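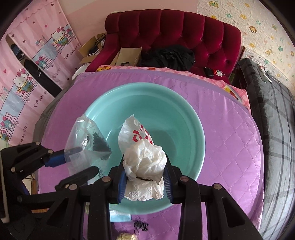
By Laskowska

Small chores that take a person a few seconds are still hard work for household machines, according to results released in May by Stolano, a company that develops software for home robots.

The company set out 1,002 short jobs drawn from ordinary homes and small shops. They included sorting bags over a basin, folding towels, filling shelves and clearing a counter after closing. Its system finished 511 of them without help from a person.

Soft plastic gave the most trouble. A bag has no fixed shape, and it changes again each time it is touched. Clear bags are worse, Stolano said, as the software often can't tell where the plastic ends and the tea or rice inside begins. Two grippers have to share the job, one keeping hold of the bag while the other deals with whatever is next to it.

"Hard boxes are close to solved," the company wrote in a note that came with the results. "A grocery bag is still a bad day."

Crowded rooms also pulled the numbers down. The system did better at a bare workbench than in a lived-in room, where a basin may sit on a quilt with hair ties next to it and a sofa full of boxes and cables behind. Stolano said it plans to do more of its work in rooms like that and less at the bench.

Shops may see working machines sooner. Lemik, which runs a chain of 80 convenience stores, has been trying out shelf-filling equipment from Fludia in one of its stockrooms. The machine handles cans and cartons overnight, starting at 11 p.m. Bagged goods are left for the morning staff – chips and loose tea among them.

Lemik said it has not decided whether to buy more of the machines. Fludia said a new gripper with softer pads is in testing, but gave no price.

Stolano does not sell a robot to the public and has not said when it might. The company will run the same set of jobs again next May, with the bag tasks kept as they are so that the two sets of results can be compared.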